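Gripper Trial Operators, Desktop Disassembly (temporary, on site)

Clarnano Test Lab, Guerra building, ground floor

Posted Sat 23 May

We are hiring 4 trial operators for a comparison of two-finger grippers on desktop computer disassembly. The work is paid by the hour, runs for 8 weeks, and takes place at our lab in the Guerra building. You do not need a degree. You do need steady attention, decent hands, and a willingness to write down what happened even when it makes for a dull page of notes.

What the project is

Clarnano tests end-of-arm tooling for companies that take apart used electronics. Our current client refurbishes office desktops and wants to know which gripper to buy for its new line. Two are under comparison, the Prarnier and the Skako. Both are electric, both have two parallel fingers, and both bolt to the same arm. They differ in finger shape, in stroke, and in how the controller reports grip force.

The client cares about a short list of jobs inside the case: taking out memory modules, unplugging power connectors, pulling drive carriers, lifting out the power supply once the screws are gone, and opening the processor socket. Each job is run many times with each gripper. An operator sets up the case, starts the run or drives the arm by hand controller, watches it, scores it, and puts everything back for the next one.

The January round covered memory modules and drive carriers only, 154 trials in all. Of those, 141 had complete records and could be used. The rest were thrown out for missing notes, mostly a blank field for how the attempt ended. We would like to lose fewer this time, so this posting spends a lot of words on record keeping. 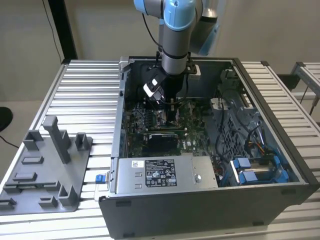 Do I need to have worked with robots before?

Experience helps but we don't require it. Two days of paid training cover the arm, the hand controller, the stop button and the scoring sheet, and you will work next to a staff engineer for the first week. People who have repaired computers, run a sewing machine for a living, or worked in a lab usually pick it up quickly.

What you will do

Most of a shift is spent at one bench. You will:

Set up a desktop case on the table according to the setup card for that trial.
Check that the fixture plate is seated and that the parts needed for the trial are on hand.
Mount the gripper listed on the schedule and run the open and close check.
Run the trial, either by starting the stored program or by driving the arm yourself.
Stop the arm if it presses on anything it should not be pressing on.
Score the trial while it is fresh: success, partial, fail, or stopped by operator.
Write one or two sentences on how it ended. This is the field that was left blank in January.
Reset the case.

Swapping grippers takes a few minutes once you know how. The schedule is built so that you change over twice per shift at most. Please do not reorder it to save a swap. The order was set so that neither gripper gets all the fresh cases or all the late afternoon trials.

You will also be asked to look over the camera view before each run. The wrist camera has to have a clear view of the target, and cables like to drift in front of it. If the picture is blocked, fix it before you start. A trial run with a blocked camera does not count for either gripper.

How trials are scored

The processor socket work is new this round and is the part most likely to cause arguments between scorers. It is split into separate steps, and each step gets its own line on the sheet. Opening the socket is scored on the position of the lever alone, so a board with the metal lever standing up, as on the green one under the gripper, is marked open no matter how long the arm took to get there. Time is logged separately by the controller. Damage to the socket or to the board around it is logged on a third line, and if you are unsure whether a mark was there before, write "unsure" and flag the board for an engineer.

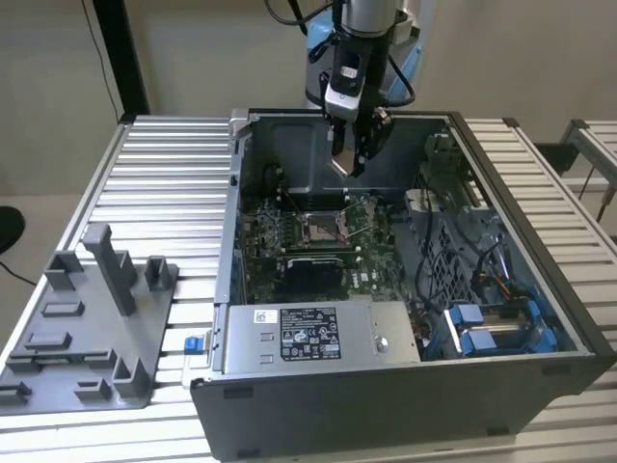

Schedules for the socket trials are kept apart from the rest, and new operators will not be put on them during their first week. The tight spots are what make this work slow. On these desktops the fingers have to come down past the gray perforated drive cage on one side and stay clear of the black and orange cables running through that half of the case, and a hand controller that felt easy over an open table will feel a good deal touchier in there. Expect your first day of driving to be clumsy. We plan for it, and training trials are not included in the results.

For the memory modules, a partial means the module came free but was dropped inside the case. For power connectors, a partial means the latch let go and the plug stayed in. For drive carriers there is no partial. Either it is out or it is still in.

Two operators score every tenth trial separately, without talking, and the sheets are compared at the end of the week. This is a check on the scoring guide more than on you. If the two of you disagree often, the guide gets rewritten.

Who we are looking for

Required:

You are 18 or older and can legally work in the United States.
You can stand or sit at a bench for most of a shift and lift a desktop computer onto a table. If you need a change to the bench or the chair, tell us when you apply and we will arrange it.
You can read small print on connectors and boards, with glasses or without.
You can write short, clear notes in English.
You are available for at least three shifts a week for the full run.

Useful:

Any computer repair, assembly or recycling work.
Experience with a robot arm of any make, a CNC machine, or similar equipment.
Practice with static precautions. We will train you if not, but wrist straps are worn every time at the bench.

Please do not apply if you or someone in your household works for either gripper maker. The client has asked for this and we can't make exceptions.

Safety

The arm runs at reduced speed whenever an operator is at the bench. Hands stay outside the case while the arm is enabled. Resets are done with the arm parked and disabled. Long hair is tied back, and lanyards, rings and loose sleeves come off before you start. Safety glasses are supplied. Some edges inside a desktop case are sharp, so cut-resistant gloves are at each bench for lifting and turning cases.

Any operator can stop any trial for any reason. A stopped trial is recorded and rescheduled, and there is no penalty for it.

Hours and pay

Shifts are morning or afternoon, Monday through Friday. There is no weekend work. The hourly rate is given to every applicant at the first call, and it is the same for all operators whatever their background. Training is paid at the same rate as trial work. Pay does not depend on how many trials you finish, and we would like you not to rush.

Parking behind the building is free. There is a kitchen with a fridge and a microwave. Food and drinks stay out of the lab.

This is a temporary position with a fixed end. We may run a third round with a different controller, and operators from this round would be asked first, but that depends on the client and we can't promise it.

Confidentiality

You will sign an agreement covering the results. You may tell people that you worked on a gripper comparison at Clarnano. You may not share scores, footage or opinions about either product until the client has released the report. The benches are recorded during trials, and your hands and voice may be on the recordings. These are used for checking scores and are not published.

How to apply

Send a short message through the application form on the Clarnano jobs page with "Gripper trial operator" in the subject line. Include:

Which shifts you can work.
Any work you have done with your hands that seems relevant, paid or not.
A few sentences describing how to do some small physical task you know well, such as changing a bike tube or threading a bobbin. Write it so a stranger could follow it.

A resume is welcome but optional. We read the third item first.

Applicants we would like to meet will be invited for a visit of one hour at the lab. You will see a bench, try the hand controller on a practice block, and score two recorded trials using the guide. Visits are paid. Everyone who applies gets a reply either way.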